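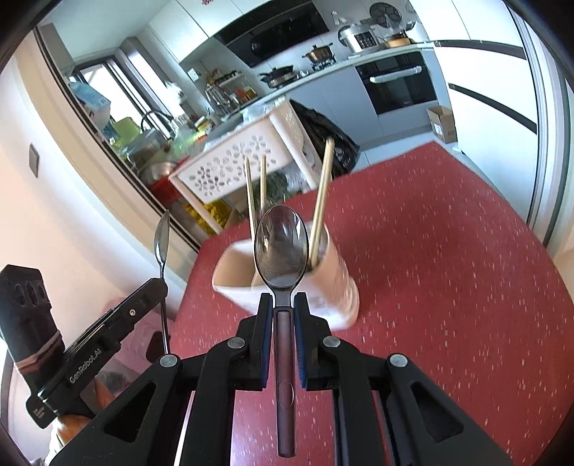 Attachment 1: spoon with the brown handle

Ticket: dishes still gritty after a full cycle
Opened by: Ningsih Ngau
Product: Kobori dishwasher, bought through Pomdale
Opened: 2020-11-04

Hi again! So I'm back with the gritty dishes thing. I did the stuff from your first email (cleaned the filter, ran it empty on hot, poked at the spray arms with a toothpick) and the glasses on the top rack are still coming out with that sandy film. Bottom rack is a little better, I think? Silverware is hit or miss.

I've had this machine since February and it was great until we moved over to Uvbridge, where the water is super hard. The test strip said 300, and at the old place it was 123, so yeah, big jump. I set the softener dial to 2 when we installed it and never touched it again. Is that too low? The booklet has a chart but it's in different units and I gave up.

Also switched from Naltance tabs to the powder last week. No change that I can see.

Update, same evening: found the salt cap under the bottom rack and it was bone dry in there, oops. Filled it, spilled a bunch, turned the dial up one notch and started the long cycle. The salt light is still on. Does it need a few runs before it goes off, or should I be worried? I'm home till noon tomorrow if somebody wants to call.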